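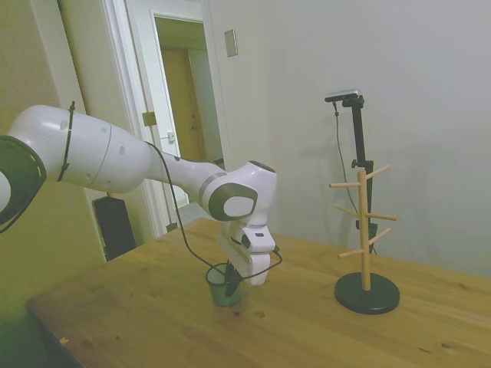

Moushumi Munshi
Equipment Planning Lead, Kerkura

Section 2. Before You Order: Planning Your Arm and Table

Welcome back, and please don't rush this part! Most of the trouble I hear about with a first arm begins on the order form, so pour yourself something nice and work through the steps with whoever holds the budget.

1. Write down the one job you want done first. Hanging cups on a mug tree is a fine choice, and so is any small chore with parts you can replace cheaply.

2. Measure the table, then measure the space behind and beside it. The arm needs room for its elbow as well as its hand (people do forget the elbow), and you will want to open the door without bumping anything.

3. Price the whole setup, with the arm as only one line. Put down the gripper, the base, the sensor and its stand, the cables and the emergency stop button.

Note: Set aside $2000 for these extras if your quote covers the arm alone. 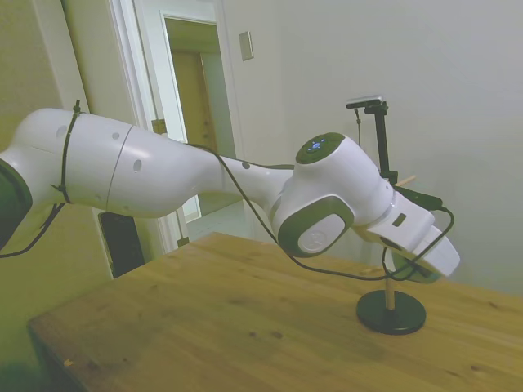

4. Add 30 percent to the cable length you measured. A cable that reaches nicely with the arm folded can pull tight once the wrist turns, and longer ones ordered later always seem to take an age.

5. Buy spares of whatever the gripper will handle. We keep $50 in every plan for mugs and pegs, and I have yet to see any of it left over.

Caution: Do not put off buying the emergency stop. It must be on the first order, and it must sit where a person can reach it without leaning over the table.

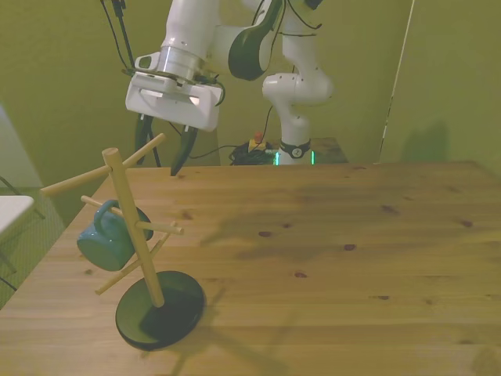

6. Ask your supplier how the base will be mounted, and get the answer in writing. A separate platform behind the work table costs a little more, but it leaves the whole tabletop free for your parts.

7. Allow 14 working days between delivery and your first real run, and put staff hours for those days in the budget too.

When your sheet is filled in, send a copy to Boris Matić for review and go on to Section 3, Receiving and Unpacking.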